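Notebook, writing and wiping group
28/02/2025

Present: me, Svenja Fankhauser, and Edeltraud Hofstetter for the first hour.

Started with the program from December, because the newer one gave an error in the motion part and I did not want to lose the morning with it. Edeltraud found the reason before she left: two of the waypoints had the same name. I renamed them and saved everything in the folder "Primullow". Please use only this folder from now on. The one called "Nellent" is the old project and it should stay how it is.

The task for the students is still the same. The arm must wipe a letter from the whiteboard and leave the other letters alone. Svenja wants to have upper and lower case both, so that the class can compare if the small letter is more difficult to find. I think the thin lines will be the bigger problem, but we will see it in the data.

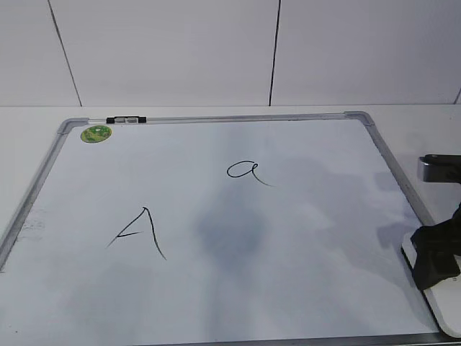 For the height of the eraser we tried three values in the controller: 2,017, then 2,329, then 3,290. These are raw values from our script and have no unit. The first made the arm stop with a force warning. With the third the pad did not touch enough and it only pulled the ink to the side. We keep 2,329 for now. After every change of the pad this must be tested again, also if the new pad looks the same.

Gray residue is a question for the vision people. Their threshold takes a strong smear as a letter, and then the arm goes back to a place where it was already. Svenja proposes to take a reference picture before each run and subtract it. I like this, it is simple and the second-year students can program it by themselves.

The log file from today has 886 lines. Most of them are the same warning about the clock - I did not look for the cause yet.

To do:
- ask Bühler for two more pads
- write the waypoint names on paper and put it near the controller
- Svenja: reference picture, first version
- me: send the log to Iltitz, they had the same clock warning with their arm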